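Reading Numbers at the kitchen table

May 12, 2020

Quick one tonight, the potatoes are nearly done. 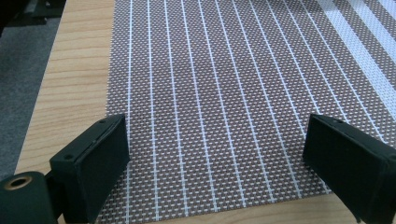 Where I've got to

Chapter 7. If you know, you know. Twelve tribes, twelve leaders, and every one of them brings exactly the same gift. Same silver plate, same bowl, same spoon of incense. And it's written out in full. Every time.

I signed up for the read-through in January with the church at Esetham, and the plan was the whole Bible in a year, all 66 books. Fell behind in Leviticus like everyone does. Then the building shut and we moved to phone calls and a shared reading sheet, and I've caught up a bit. Still 6 days behind as I type this. Was worse.

Anyway, chapter 7. My old habit was to skim it. Read the first tribe, jump to the totals. This time I read it aloud, all of it, because the reading sheet said to and I was feeling obedient. Took ages. Somewhere near the seventh leader I stopped being annoyed. Each of them gets his name down and his own day. The last one isn't told "same again, see above". I liked that more than I expected to.

Might be reading too much in. Probably am.

Which Bible

People have asked. I'm using the big Heinonen study edition, second hand, 1217 pages and very thin paper so you see the next page through it. Notes are fine, a bit dry. The maps are good. The print is small enough that I've moved from the armchair to the table, where the light is better -- this has helped more than any reading plan, I don't fall asleep.

I tried the Gellosine app as well for the audio. Nice voice, but it races through the names and I lose my place. Went back to paper after a week.

Praying after

This is the bit I'm poor at. I read, close the book, get up, put the kettle on. Done. So now I'm trying to sit for a few minutes first and write one line in the back of my notebook. One line only. Some of them are rubbish. Last night's just says "tired, thank you for the rain".

The psalms have been easier company than anything else lately. Psalm 100 is five verses, you can lern it in a day or two, and I've been saying it on the walk to the shop. Under my breath, mostly.

Other bits

The Eltatbridge lot are collecting for the food bank again, they want to reach £400 by June. Tins are welcome too, leave them in the box in the porch, not the doorstep please -- foxes.

Evening prayer by phone carries on, same number as before. Mute yourself if you've got the telly on.

Tomorrow is chapter 8, lampstands and Levites. Then the cloud, which I remeber being lovely. Right, potatoes.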